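Wording for my aunt's obituary, help please
Forum: Family Notices and Memorials

shobha_p
Hi all, I'm writing the notice for my aunt Inès Lecomte and my cousins can't agree on anything. She kept her maiden name, was married twice, and one side wants the first husband left out completely. The paper charges by the line and I've got 18 lines before the price jumps. Do I list him or not?

Manikandan Raju
So sorry, Shobha. List him if there were kids from that marriage. "Preceded in death by" covers it in half a line and people looking her up years from now will be grateful.

jarek_s
Disagree with Mani. It's her notice, and if she didn't talk about him I'd leave him out. We did that for my dad in February and the sky didn't fall.

Manikandan Raju
Your dad didn't have children from the first marriage though, did he? Big difference!

shobha_p
There are 2 sons from it, and they're the ones who want him in. The service is 25th August at the Kulkarni chapel, 1701 Zukdale Road, so I need to send this off soon.

Khairul P.
Then he goes in, I think. Drop the street address if you need room (the chapel name is enough for locals) and put "nieces and nephews" instead of naming everybody. I helped my mom with one and the names ate up the whole thing.

jarek_s
Fine, with sons I'd give him one mention. But please keep the names, Khairul! My niece was really hurt to be lumped in. 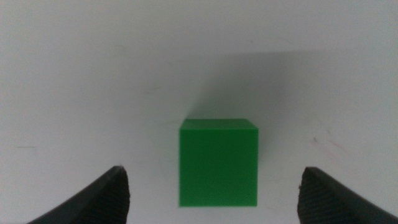
Green cube on white

shobha_p
Okay, he's in, the address is out, and I'm naming the nieces and nephews by first name only. Reading it to the boys tonight. Thank you all so much.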